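Two Grippers, One Couch
December 2025

Most gripper comparisons are done on a bench, with blocks. Yuzhen Xie wanted a couch. Her test at Keviment, a small automation shop that advises buyers of service robots, was meant to settle which of two parallel-jaw grippers the firm should recommend for tidying work in homes.

The candidates were the Trostum and the Dakitz. The Trostum has longer travel and softer pads. The Dakitz is lighter and closes faster, and it costs less. On paper there is not much else between them, and both bolt to the same arm without an adapter.

Xie ran the whole comparison in simulation first, 400 attempts for each gripper, and left the arm, the controller and the camera settings alone. A black couch was chosen on purpose. Dark fabric gives a depth camera little to work with, and black fingers over a black cushion make it hard to judge the last bit of the approach.

The screwdriver gave the most trouble in November. It has a thin shaft and a handle that rolls, so the arm has to come down over it with the fingers pointing straight at the seat. A book lying flat is a different problem, with almost no edge to grab. Xie put both on the same cushion.

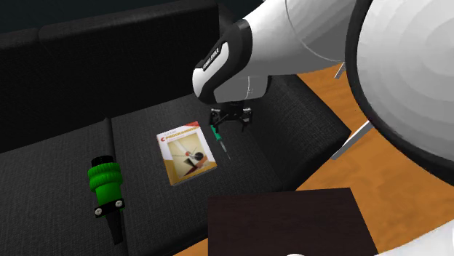

What the runs showed

The Dakitz was quicker by two seconds per pick. It also dropped the screwdriver more often, usually when it closed near the end of the handle and the shaft swung down. The Trostum held on in more of those cases. Xie puts that down to the pads, though she has not yet swapped them over to check.

Neither one did well with the book. "You can push it to the edge of the cushion and pinch it there," she says. "That works, but it is slow, and then the cushion edge is in your way."

Changing the controller made more difference than she expected. With the stock settings the arm came in too fast and pushed small items into the crease between the cushions. A slower final approach — seven seconds in place of four — fixed most of that for both grippers.

The next round moves to a real couch at the Figueroa site, with eight household items and the same arm. Xie plans to start with the Trostum.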